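Purnden Kids Comforter, Twin
Sky-blue cloud print with cartoon characters

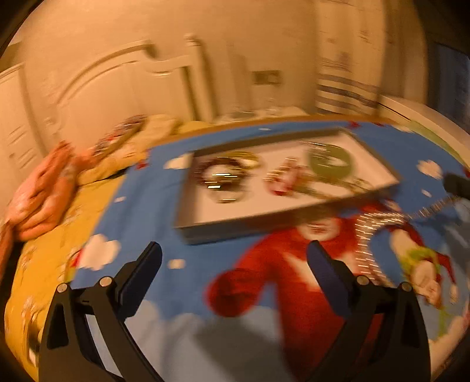 Product details
The Purnden is a midweight comforter for a child's twin bed. The print has white clouds on a sky-blue background with large cartoon figures. It is sold on its own. Pillowcases and sheets are listed separately under Jivska Basics.

Item number: 728
Size: Twin
Shell: cotton and polyester blend
Fill: polyester
Stitching: box quilted, 8-inch squares
Season: all year in most homes

Care
Machine wash cold on gentle with similar colors. Use a front loader or a large top loader without a center post. Tumble dry low and take it out once or twice to shake the fill back into the corners. Do not bleach or dry clean. If the print needs ironing, use low heat on the reverse side.

Fit
Sized for a standard twin mattress up to 8 inches deep. On a deeper mattress the sides will hang shorter. It also fits the Ostrowski low bunk, top or bottom. Not for use in cribs or toddler beds.

Shipping and returns
Orders placed before 5 p.m. leave the warehouse the next working day. The comforter ships vacuum packed and needs a day or so to fill out. Unwashed items can be returned within 5 weeks in the original bag.

Stock
The twin is in stock. The full size is sold out until January.

Questions about bedding orders go to Noemi Montoya at the Jivska order desk, extension 134.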